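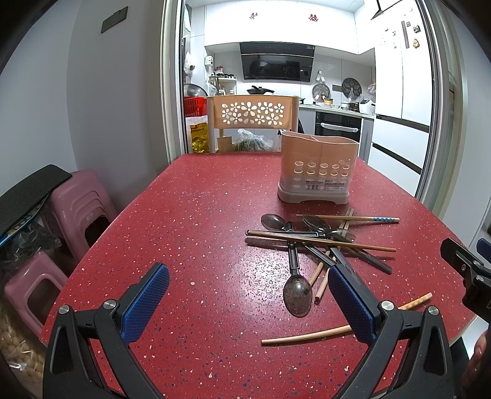

Indoor air and respiratory infection: what the Lornia ventilation survey measured

27/04/2025

The final tables from the Lornia ventilation survey went out to participating practices last month. Several readers have asked for a plain account of what was measured, how, and what can be taken from it when planning for next winter. The notes below cover the method, the main results and the limits of the work. Readers who only want the settings should go to the section on practical use.

Background

Most respiratory infections that pass between people indoors do so through particles breathed out by an infected person. Larger droplets fall within a short distance. Smaller particles stay in the air for minutes or hours, and their concentration depends on how many are released, how large the room is and how quickly the air is replaced or cleaned. Guidance on distance and surface cleaning deals with the first group. Ventilation and filtration deal with the second.

During the pandemic years many public buildings bought carbon dioxide monitors, portable air cleaners or both. Much of that equipment is still in place. What had not been checked in our area was whether it was switched on, whether it was set correctly and whether the readings matched those of a calibrated instrument.

What was surveyed

The survey covered waiting rooms and consulting rooms in 17 general practices, all of them within the area served by this newsletter. Each waiting room was fitted with a logging carbon dioxide sensor, placed at seated head height and away from doors, windows and radiators. The sensors recorded one value a minute throughout opening hours. Staff kept a simple record of window opening and of the fan setting on any air cleaner in use.

In total 39 rooms gave a complete set of readings. Rooms with gaps of more than two hours in any working day were left out of the main tables and are listed separately in the appendix. The usual cause was a sensor that had been unplugged to free a socket.

Nabila Hegazy led the fieldwork and wrote the analysis plan before the first sensor was installed. The plan was lodged with the practices at that stage, and there were two later changes to it, both noted in the report. One altered the way lunch closures were handled. The other dropped a planned comparison between old and new buildings, as the groups were too uneven to be of use.

Why carbon dioxide

Carbon dioxide is not a measure of infection risk. It is a measure of how much of the air in a room has already been breathed by somebody. Outdoor air contains a little over 400 parts per million. An occupied room will always sit above this, and the size of the difference, taken together with the number of people present, gives an estimate of the rate at which outdoor air is entering.

The measure has two well-known weaknesses. A room with one infected person and good ventilation may carry more risk than a stuffy room with none. An air cleaner with a suitable filter removes particles and leaves carbon dioxide untouched, so a room that relies on filtration will look worse on the monitor than it is. The survey dealt with the second point by recording air cleaner use separately and reporting those rooms in their own table.

Results

Readings in waiting rooms followed the appointment book closely. Levels rose through the first two hours of the morning, fell over lunch and rose again to a lower peak in the afternoon. The highest values were found in small rooms with no opening window and a door kept shut for privacy or warmth.

Rooms with mechanical supply and extract had the steadiest readings. Two of these systems were found to be running on a night setting during the day. In both cases the timer had not been corrected after a clock change. Once the timers were reset the daytime peaks dropped at both sites, and the drop was still present at the repeat visit.

Window opening had a clear effect even when the opening was narrow. The gain was greatest where air could cross the room, for example from a window on one side to a corridor with its own opening on the other. A single open window on a still day did much less. In cold weather most windows were closed by mid-morning, and the record sheets suggest they were seldom opened again before lunch.

Consulting rooms were more variable. A room used by one clinician and one patient at a time may reach a high reading if the appointments run on without a break and the door is opened only briefly. Training sessions and joint appointments produced the sharpest rises.

Accuracy of existing monitors

Every practice that already owned monitors agreed to have them compared with the reference instrument. Most agreed well enough for everyday use. The poor performers fell into two groups.

The first group had drifted. Many low-cost sensors correct themselves on the assumption that they will meet outdoor air at least once a week. In a room that never fully clears, the sensor takes the lowest level it has seen as its outdoor value and then reads low from that point on. A unit in this state will report good air in a poorly ventilated room, so the error is in the unsafe direction. The remedy is to place the monitor outdoors, out of direct sun, and run the manual calibration described in its instructions.

The second group did not measure carbon dioxide at all. These units estimate it from other gases in the air and respond strongly to alcohol hand gel and cleaning sprays. They should not be used for this purpose. A quick check is to look for the letters NDIR, or the word photoacoustic, in the specification. If neither appears, the unit is probably of the estimating type.

Air cleaners

Portable air cleaners were present in a minority of the surveyed rooms. The models were mixed, with Flosero and Vurus units the most common. The survey did not set out to compare makes and the results should not be read in that way.

The main finding concerned fan speed. Air cleaners are sized by the clean air they deliver at full speed, but at full speed most are too loud for a waiting room where names are called. Nearly all had been turned down, many to the lowest setting, where the output is a small fraction of the rated figure. Two smaller units at a moderate setting will usually deliver more clean air for the same noise than one unit turned low.

Position also mattered. Units had been pushed behind chairs, under leaflet racks or against curtains, with the intake partly blocked. Filters were overdue for replacement at several sites. A loaded filter still captures particles well, but less air passes through it, and the total cleaning effect falls.

Practical use

For waiting rooms, the report suggests a target of 800 parts per million or below in normal use and action at any sustained reading above 1,000. A short peak when a clinic changes over needs no response. For air cleaners, the suggested starting point is a combined supply of outdoor and filtered air equal to 500 cubic metres per hour in a typical small waiting room, adjusted for the number of seats.

Where windows are the only source of fresh air, opening them for a few minutes in each hour keeps more warmth in the room than leaving one wide open all morning. The sheet used at the survey sites asked reception staff to do this on the hour. Uptake was good at the start and fell off after 20 working days, which argues for a reminder on the booking screen in place of a paper sheet.

Mechanical systems should have their timers checked twice a year when the clocks change. The person making the check should go to the controller itself, as the wall panel in some older systems shows the room temperature and the time but not the running mode.

Limits

The survey did not measure infections. It cannot show that patients or staff at better ventilated practices were less likely to fall ill, and the number of sites is far too small for that question. The practices volunteered, and may have had more interest in the subject than others. Readings were taken in the colder part of the year only. Summer behaviour, when windows are open for comfort, is likely to be quite different.

The estimates of air change rate depend on head counts made by staff, and a busy reception desk is a poor place from which to count. The report gives a range for each room. Where only the middle value is quoted elsewhere, the range should be looked up before any money is spent on the strength of it.

Next stage

A repeat round is planned for July, using the same sensor positions. The Hamdy day centre has asked to be included, along with its dining room and minibus, and a short protocol for vehicles is being written. Practices wishing to join need to supply a floor plan with ceiling heights and the make and age of any ventilation plant. Sensors will be returned for recalibration before they are sent out again.

The full tables, the record sheet and the calibration notes are held at the survey office and can be requested by any practice on the mailing list.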